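Knitwear sort, progress to 2022-09-23

Ruba, you asked where the grant is going. Mostly into sweaters. We have logged 835 garments since August, and 43 are still waiting for someone brave enough to decide whether they count as beige. 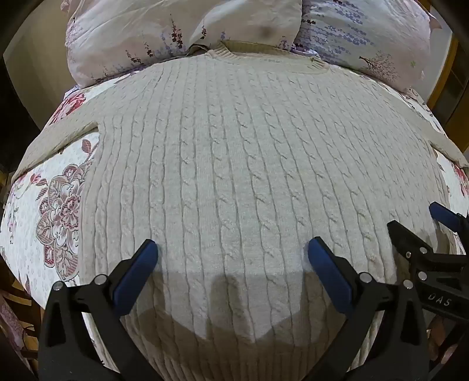
Page 2

The cream cable-knit is typical of the current batch: handsome cables, a darker ribbed hem, and a small brownish spot low on the front that goes on the mending sheet as "character" – Hòa's word. Sorting on a bed remains slow but kind to the back. We need 16 more storage bags before the Bukau delivery.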